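Two-arm sim for a shared workshop build: arms collide with the drawer below the cabinet doors

Lilturwood Makers Help › Robotics and automation › Simulation

ullum_bench
Posted 2026-03-03

I am building a two-arm mobile unit in a shared workshop. The base is a Ninema chassis and the arms are second-hand six-axis units with parallel grippers. Before bolting anything down I want the drawer-opening task working in simulation, using Holovko as the planner front end and a generic rigid-body physics engine behind it.

The task: drive up to a kitchen-style cabinet, take hold of the bar handle on a drawer, pull the drawer out 12 cm, let go, back away. In a bare scene, with a cabinet on an open floor and nothing either side, it works on most runs. In a randomised kitchen, where the cabinet ends up in a corner or between other units, it mostly does not.

What I see in the log:

- The planner reports a valid path for the right arm.
- Execution starts normally.
- Partway through the reach the elbow stops and the joint torque climbs to its limit.
- The gripper never closes, and the run times out.

I have tried the following without success: halving the joint velocity, raising the planning time from 2 seconds to 9, turning self-collision off (the path got worse, so I turned it back on), and reordering the approach so the left arm moves first.

The collision meshes for the arms are convex hulls generated by the importer. The cabinet meshes came with the scene pack. I have not edited either. The step size is the default.

Is this a planner problem or a physics problem? I would like to have this sorted before April, when we get the large bench for a full weekend and I can put the real arms on the base.

3 comments

solderwick: Which arm is doing the pulling in the failed runs, always the right?

ullum_bench: Mostly right. It picks whichever is closer to the handle centre.

solderwick: Then check where the base has parked before you check anything else.

greyscale_tinker
Accepted

It is both, but start with the planner scene. A valid path that then jams against something in the physics engine nearly always means the two halves disagree about what is in the world. The planner keeps its own copy of the collision scene. If the side walls and neighbouring cabinets were added by the randomiser after that copy was made, the planner does not know about them. It plans through them quite happily, and the physics engine then stops the elbow.

To confirm it, dump the list of objects from the planner and the list of bodies from the physics engine and compare them. In my own setup the physics side had every wall panel and the planner side had only the target cabinet and the floor. Resyncing the planner scene after the randomiser has finished, and again after the base parks, cleared most of the stalls.

Second item: convex hulls on the upper arm. The importer wraps each link in one hull. For a straight link this is fine. For an offset shoulder casing or an elbow with a bulge on one side, the hull fills in the hollow and the arm becomes a good deal fatter than it is. In open space you will never see this. In a corner you lose all your clearance to it. Split the shoulder and elbow links into several hulls each, or replace them with capsules measured off the drawings.

Third item: handles. Bar handles on standoffs are commonly exported as one solid block, bar and gap together. Your fingers then have nothing to go behind. Turn on the collision overlay and look at the drawer from the side. If there is no gap between the bar and the drawer front, that mesh needs to be rebuilt as a thin bar and two posts.
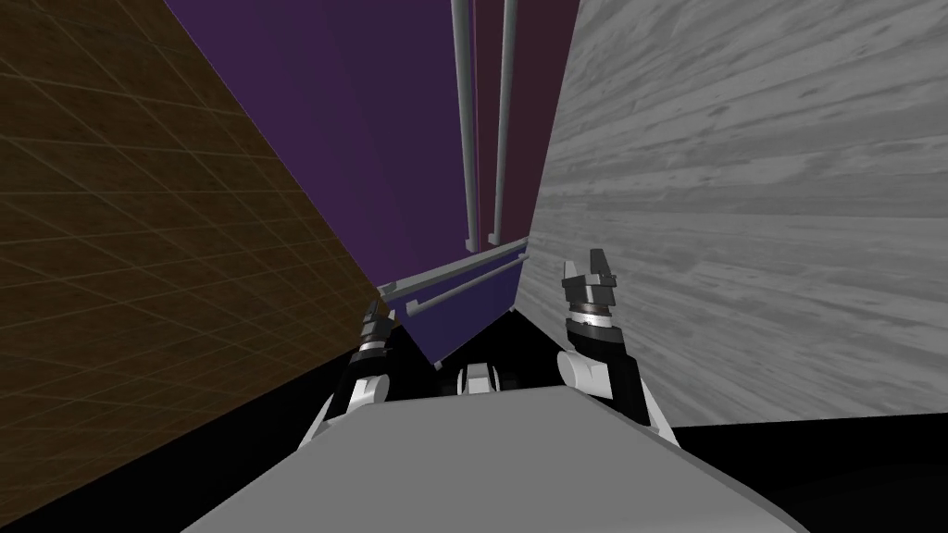 Base placement is the part that catches most people on this task, and it is cheap to test. Render from a viewpoint above the robot, looking forward over its body, once the base has stopped and before the arms are allowed to close on anything. My narrow test layout has a tiled wall on the left, a wood-grained panel on the right and the purple cabinet at the far end, and at that point both grippers are already down at the lower corners of the drawer front. The left one is near the seam where the tile meets the cabinet, and the right one is against the edge of the grey panel with its fingers open. The bar handles are higher up, across the drawer front. From a pose like that, lifting either arm means swinging the elbow outward, and outward is wall. I now reject any parking position where the elbow swing volume overlaps a side surface, and the base shifts back and tries again before the arm planner is even called.

One more detail on handles. If your cabinet has long vertical pulls on the upper front as well as horizontal ones on the drawer, add them to the planner scene as obstacles. The target selector should also check orientation. Mine once took the lower tip of a vertical pull as the grasp point and rotated the wrist a quarter turn to suit.

Order of work I would suggest: resync the scene, fix the handle mesh, split the link hulls, then add the parking check. Run the same seeds after each change so that you know which one did the work. I use a fixed set of 101 seeds. A smaller set gave me results that moved around too much from one run to the next.

pocketvice
Not accepted

Just lower the step size. I had arms sticking to furniture and it was contact jitter, went away when I made the step smaller. Also try more friction on the fingers.

2 comments

greyscale_tinker: A smaller step helps if the contact is a false one. It will not help if the elbow is pressed into a wall that is really there. The friction setting has no bearing on a run where the gripper never closes.

pocketvice: Fair enough. Mine was a table with nothing either side of it.

hexkey_drawer
Not accepted

I would add one point on using two arms. If only one arm is pulling, fold the other one properly before the base moves in. A half-raised idle arm takes up space you need in a narrow layout, and in my planner it was treated as a fixed obstacle while the working arm was being solved. With the idle arm tucked against the body I could park closer and the working elbow had somewhere to go.

Check the cable allowance on the real unit before you copy the tucked pose across. Mine was fine in simulation and pulled a connector out of the shoulder on the bench — the simulated arm has no cables, so it had no opinion on the matter.

1 comment

ullum_bench: Compared the two object lists as suggested. The planner had the cabinet and the floor and nothing else. After the resync the right arm refuses to plan at all from the old parking position, so the parking check is next. The handle mesh was a solid block as well. I will post the split link meshes in the files section when they are tidy.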